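Monbridge Kitchen Storage Gallery
Mug Stands and Cup Racks

Home > Gallery > Countertop > Mug stands

Updated May 14, 2020

This page covers freestanding mug holders for countertops and tables. Wall rails, under-shelf hooks and cabinet inserts are on their own pages. Notes come first, then the gallery. Click a picture for the larger size.

Terms used on this page

Post: the vertical part that carries the pegs. Measured from the top face of the base to the tip.

Peg: a fixed arm that takes one mug by the handle. Pegs angle outward from the post, usually with a slight rise toward the tip.

Base: the flat part that rests on the surface. Round and square bases are the most common. Irregular outlines, with one lobe larger than the other, are listed under "shaped base."

Peg spread: the distance between the tips of two opposite pegs. This figure decides whether two full-size mugs can hang without touching.

Sizing notes

Standard mug handles clear a peg up to 30 mm across at the root. Espresso cups need a thinner peg. Jana cups have a narrow loop handle and will not seat fully on the older Ellis stands made before 2015, which used a thicker peg. The November revision of the Ellis stand uses a thinner one.

Peg spread on a small stand should be at least 145 mm. Below that, mugs on opposite pegs tend to swing inward and knock the post. Leave extra room if the mugs are wide at the rim.

Peg height matters less than people expect. The bottom of a hanging mug has to clear the base, and that is the only hard limit. A stand with pegs near the top of the post clears most mugs but is easier to tip.

Loading

Hang mugs in opposite pairs. On a two-peg stand, put the first mug over the wider part of the base, then the second on the other side. Unload in the reverse order.

A stand that rocks when empty will rock more when loaded. Check the base on a flat table before hanging anything. If the post turns in the base, tighten it from below where the design allows, then check that the pegs still line up with the long direction of the base.

Bases wider on one side should be placed with the large lobe toward the open part of the counter. Keep the post a hand's width from the wall so that the rear mug can be lifted off without scraping.

Cleaning

Wipe the post and pegs with a damp cloth. Water collects where the peg meets the post, and on white stands tea stains show there first. Lift the stand and wipe under the base as well.

Gallery: shaped base, two pegs 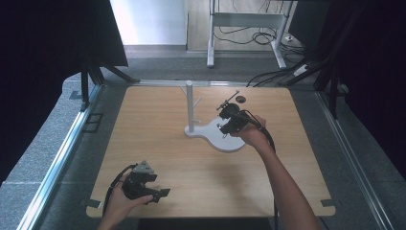 White mug tree with two thin pegs and a flat shaped base, on a light wooden tabletop.

Pegs are set near the upper part of the post, one to each side. The base extends to the right of the post in a broad lobe.

Related pages

Lasik four-peg stand: square base, load limit 200 g per peg, cups only.
Ellis stands, old and new peg sizes
Jana cup handles: measurements
Wall rails and hooks

Back to Countertop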